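How to Prepare a Car for Scrutineering at a Club Circuit Meeting

Every car entered for a club circuit meeting must pass scrutineering before it is allowed on track. The procedure below applies to all saloon and GT entries, including cars that passed inspection at an earlier round. Competitors who follow it in order should find that the inspection itself takes only a few minutes.

Before you begin

You will need the car's logbook, the current edition of the class regulations, a torch, a tyre pressure gauge, a torque wrench and a clean cloth. Work on level ground. The engine should be cold and the battery isolated until you reach the electrical checks.

Read the regulations for your own class first. Several items changed in May, and a car that complied last season may not comply now. Particular attention should be given to the sections on minimum weight, harness dates and ballast fixing.

Step 1: Paperwork

Check that the chassis number stamped on the car agrees with the number in the logbook. Check that the competitor's name on the entry form is the same as the name on the licence. Place the logbook, licence and entry form in a single folder and bring them with the car. Photocopies are not accepted, and a car presented without its logbook will be sent to the back of the queue.

Step 2: Weight

The minimum weights for the coming season are as follows.

Class A (GT): 1237 kg
Class B (saloon): 1088 kg

Both figures include the driver in full race equipment and whatever fuel remains at the end of the session. Weigh the car at home if you have access to corner scales, with the fuel level you expect to finish on. Allow a margin of several kilograms, as no tolerance is given for differences between your scales and ours.

Ballast must be solid and bolted to the floor through a spreader plate on the underside. It may not be carried in the driver's footwell. The bolts must be drilled so that a seal can be fitted, and the total ballast carried may not exceed 80 kg. 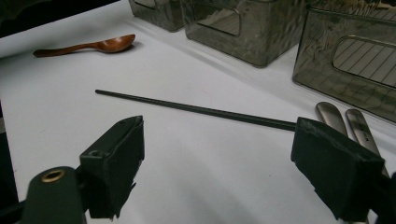

Step 3: Wheels and brakes

Remove all four wheels. Inspect each one for cracks around the stud holes and on the inner face of the spokes. Wheels repaired by welding will be refused.

Look along the full length of each brake hose while an assistant turns the steering from lock to lock. A hose that touches the wheel, the spring or the anti-roll bar at any point must be re-routed and secured. Pad material should be no thinner than the backing plate. Competitors running the Brakico four-pot conversion should also check that both bridge bolts are fitted with the locking tabs supplied in the kit; three cars were turned away at the last meeting with tabs missing.

Refit the wheels and tighten the nuts in a diagonal sequence to the figure given by the wheel manufacturer. Open-ended nuts must show full thread engagement.

Step 4: Harness, seat and fire extinguisher

Unroll the harness completely and examine the webbing for fraying, fading and contact with oil or battery acid. The expiry date on the label must be legible. Shoulder straps must run to the rear as close to horizontal as the installation allows, and must not pass over any sharp edge.

Take hold of the top of the seat and pull it firmly forwards and to each side. Movement at the mountings will result in a failure. Drivers using the Ekström side-mount brackets should note that the lower hole may be used only with the long bolt.

The extinguisher must be charged, within its service date and secured by two metal straps. Remove the transit pin before presenting the car and keep it with the logbook.

Step 5: Electrical checks

Reconnect the battery. With the engine running at idle, operate the external cut-off. The engine must stop at once and every electrical circuit must be dead, including the cooling fan and data logger. Repeat the test with the internal switch.

Confirm that the rain light, both brake lights and the windscreen wipers work. These items are inspected in dry weather as well as wet. The position of the external cut-off must be marked by a red spark on a blue triangle, and the extinguisher pull by a red letter E on a white disc. 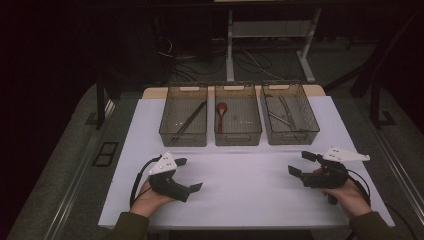
Tandar Motor Club: Technical and Scrutineering Department

Step 6: Bodywork and numbers

All panels must be secure. Where the original bonnet catch has been removed, at least two positive fasteners are required at the leading edge. Tape is permitted over panel gaps but may not be used as the only means of attachment.

Race numbers must be displayed on both doors and in the upper corner of the windscreen on the passenger side. Cars carrying numbers from another organiser must have them removed or fully covered before arrival. Each towing eye must be painted in a contrasting colour and marked with an arrow.

Step 7: Fluids

Wipe the underside of the engine and gearbox with a clean cloth, run the engine until it reaches working temperature and inspect again. Any fresh trace of oil, fuel or coolant must be dealt with at its source. Catch tanks must be empty when the car is presented.

Fuel lines passing through the cockpit must be metal or braided hose with screwed connectors. Jubilee clips are not acceptable inside the car.

Step 8: Presenting the car

The scrutineering bay at Tanska is behind the main garages and opens at 7.30 am. Entries are limited to 32 cars per race and the queue is taken in order of arrival, with the exception of those drawn in the first qualifying session, who are given priority until 8.15 am.

Bring the car with the bonnet unfastened, the driver's helmet and overalls on the passenger side, and the folder of documents to hand. The driver or a person able to answer for the car must remain with it throughout. When the car has passed, a sticker will be placed on the roll cage. Do not fix it yourself and do not transfer it from another position.

If the car does not pass

The scrutineer will write the reason on a defect card and hand you the lower half. Correct the fault, then return directly to the bay with the card; there is no need to rejoin the main queue. Only the item on the card will normally be inspected again, although the scrutineer may look at related parts.

A car involved in a collision during practice or qualifying must be presented a second time before the race, even where the damage appears to be slight. Failure to do so will be reported to the clerk of the course.

Questions about the regulations should be sent in writing before the Friday preceding the meeting. Rulings given by telephone are not binding.
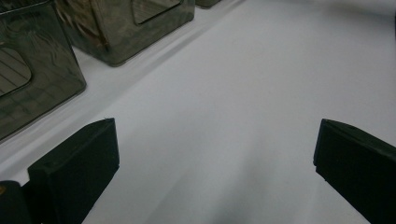
Elaheh Hassanpour wrote: Could the page please make clear whether the seat has to be fitted in its race position when the car is weighed? We run two drivers of very different heights in Class B and move the seat on its rails between sessions. At the last round we were asked to put it back where the first driver had it, and lost our place in the queue for the scales.

Reply from Rostam Jafarzadeh, Technical and Scrutineering Department: The seat should be in the position used by the driver who has just finished the session, and that driver must be in the car. Where two drivers share an entry, each may be weighed on a separate occasion, and the minimum applies to both. Ballast may not be added or removed between drivers once the seal has been fitted. The wording of Step 2 will be amended accordingly when the page is next revised.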